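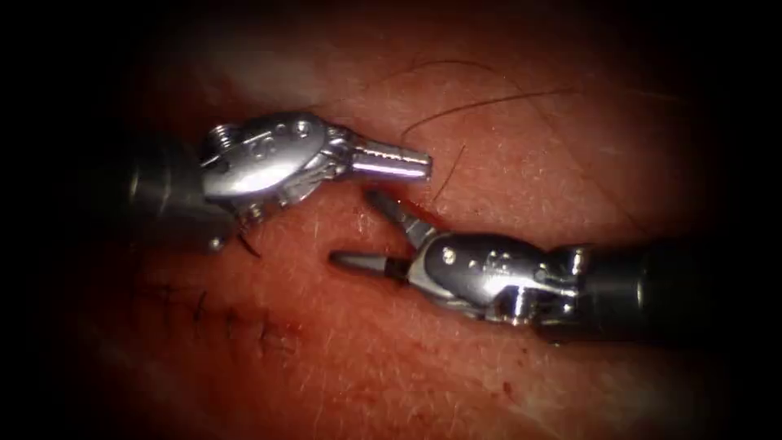
Stekel publishes revised method for measuring rents in Sodero

Stekel, the property research firm, has changed the way it calculates its quarterly rent index for Sodero. The new series, called Pludel, replaces the asking-rent measure used until now and will be published from October.

The earlier index was based on advertised rents only. It recorded the figure in the listing on the day the listing went live and took no account of later reductions, or of homes let privately without being advertised. Pludel uses the rent written into the signed tenancy agreement. The first release draws on 3000 agreements supplied by letting agents and landlords across the town.

Under the revised method, rents in Sodero rose by 2% in the last quarter. Flats make up 70% of the agreements in the sample and houses the remaining 30%. Rooms let singly in shared homes are excluded, as are student halls and lettings of less than six months.

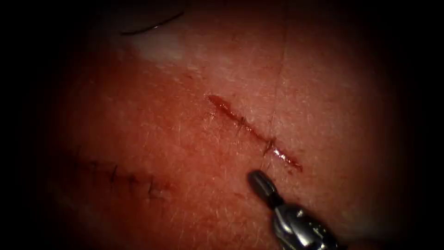
Pludel reports new tenancies and renewals as two separate series. The old index could not do this, and a change in the mix between them was liable to show up as a change in rent. An agreement counts as new where no person named on it was a tenant of the same home under the previous agreement. All others are treated as renewals. The division is a single line with no middle category, much like the fresh straight incision in the photograph, and is applied in the same way to every agreement. Where the names on the previous agreement are missing, the record is left out of both series and held for the next quarter.

Each home is compared with others of the same type, size and district. Bills included in the rent are deducted at a standard rate before the comparison is made. Parking is deducted only where the agreement gives it a separate price.

"The asking-rent series was quick to produce but it drifted away from what tenants were paying, mostly in the older streets near Joseph Road," said Saranya Iyengar, head of housing statistics at Stekel. "Signed agreements arrive later and need more checking. We have accepted the delay — the first estimate each quarter will be marked provisional and revised once."

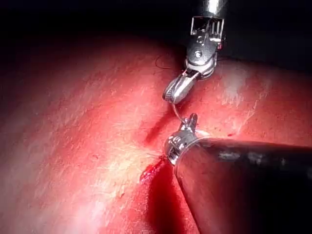
Revisions will be published alongside the following quarter's release, with the original estimate kept in the table for reference. No further changes will be made to a quarter after that point unless an error is found in the source records.

District figures will be given only where there are at least 30 agreements in the quarter. Smaller districts will be merged with a neighbour, and the merged areas are listed in the notes to the tables. The Joseph Road district met the threshold for flats but not for houses.

The old asking-rent index will not be updated. Past figures remain available, but they should not be joined to the new series to form a longer run, as the two measure different things.

Notes to editors

Pludel is not seasonally adjusted. Percentage changes are rounded to the nearest whole number.

Tables and the full method paper can be requested from the Stekel press desk. Requests for district data should state the quarter and the property type required.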